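Setting up a self-serve drinks table
Speaker notes, Palby venue staff training, March 2018

Slide 1. Title
Wait for the back rows to sit down. Say where the restrooms are. Handouts go out at the end, so people don't read ahead.

Opening line: this talk covers one table, one dispenser and the glasses. Food is in the afternoon session and I won't take questions on it now.

Slide 2. Where this comes from
I have set up drinks tables at 17 events for Flakeck, most of them in the hall at Womeck. The smallest had a dozen guests. The largest had 300 and needed four tables. Everything I say today is for one table serving up to 80 people. Past that you need a second table, well away from the first. A bigger tank on the same table still gives you one tap and one line.

Ask for a show of hands: who has run a self-serve table before? If most of the room has, skip the next paragraph.

A self-serve table works when a guest can walk up, take a glass, fill it and walk off without asking anyone anything. Most of the trouble comes from where things are put. The dispenser is too near the edge, the glasses are behind it, or there's nowhere to set a glass down under the tap.

Slide 3. The tap side 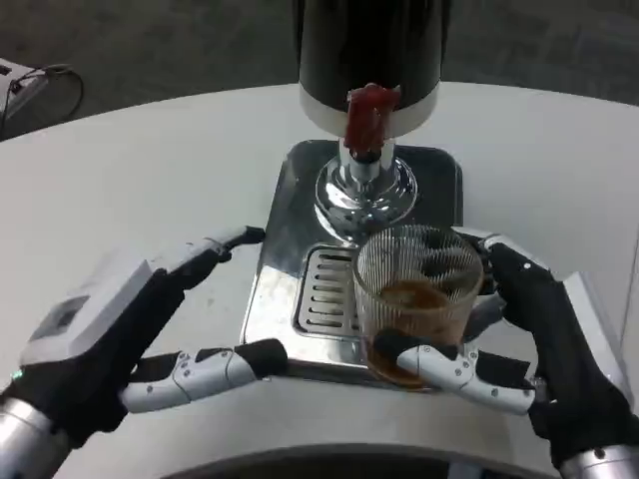
Start with the tap, and face it toward the side people will come from. Put the table in place first, then turn the dispenser, then stand where the guests will stand and check. You want one thing on the unit that is plainly the thing to touch. With a red handle against a black tank you don't need a sign. If yours is black on black, print a small card that says PULL or PUSH, whichever it is, and try it yourself before you print it.

On fill level: point to the glass on the slide and the brown drink in it. Half a glass is a good pour for a guest who is about to walk through a crowd. People come back if they want more. Tell your floor staff to pour at that level when they help someone, and most guests will copy it.

Pause here for questions about taps. Someone will ask about drips. Say it's coming up.

Slide 4. The tray
Points to make, in this order.

The tray goes down before the dispenser does. I have seen people try to slide it under a full tank. Don't.

The raised edge has to be clean and level. Put a level on the tray if you have one. A folded napkin under one side is not a fix, it gets soaked.

Empty the tray when you refill the tank, every time. Lift out the grate if yours comes out, and wipe under it. Sweet drinks go sticky under the slots long before the top looks dirty.

Steel shows smudges. Carry one dry cloth that is used for the tray and nothing else.

Slide 5. Choosing the glass
Pass the two sample glasses around. One smooth, one ribbed. Ask people which they would sooner carry with a plate in the other hand. At the Womeck rehearsal in November nearly everyone picked the ribbed one. It gives the fingers something to hold, and it hides water spots better than smooth glass does.

Height matters more than looks. Bring one glass with you when you go to collect the dispenser and stand it under the spout before you sign for anything. 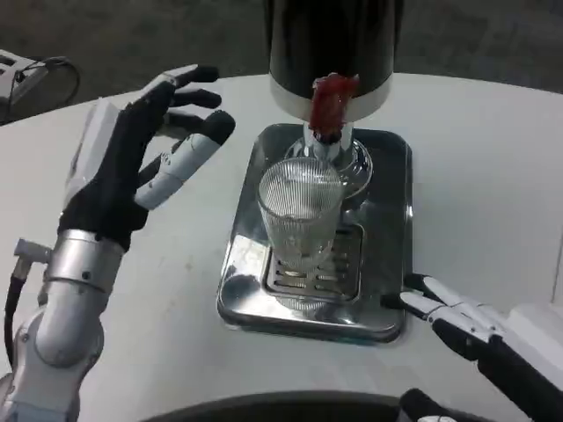

It should also go in and come out without being tilted. A guest who has to tip the glass to clear the spout will spill the top of it on the way out. If you are using the Võ stacking glasses from the store room, check the tall size. The short size has been fine with every dispenser we rent.

Keep the clean glasses to the left of the dispenser and used ones on a different table altogether. If used glasses can be set down beside clean ones, they will be.

Slide 6. One glass at a time
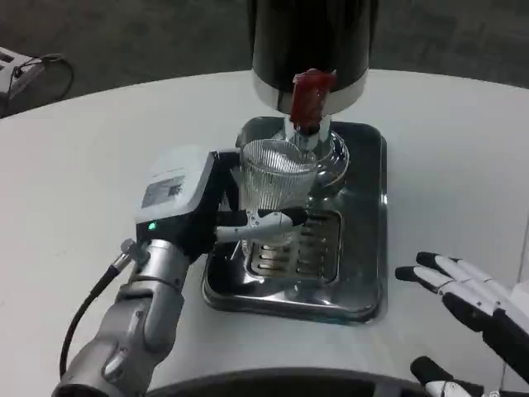 Ribbed glass in place under the tap.

The glass stands on the tray while it fills. Say this twice. A lot of people hold it up in the air under the spout and then look around for somewhere to put it. Set one clean glass under the tap before the doors open and the first guest will understand what the tray is for.

Don't crowd the tray. No spoons, no lemon dish, no stack of napkins on it. Those go at the right-hand end of the table.

A round table is fine for this, but keep chairs away from it. Once someone sits down at a drinks table the line has to go around them.

Slide 7. Cables and floor
Walk the whole way around the table before opening. Any cable on the floor gets taped flat or moved to the wall side. Carpet counts too. People catch a toe on carpet cables all the time.

Slide 8. Practice
Three groups, one table each. Ten minutes to set up, then groups swap and serve themselves at somebody else's table. Let them find the mistakes before you point them out.

Collect the sample glasses. Handouts are by the door, refill sheet is on the back.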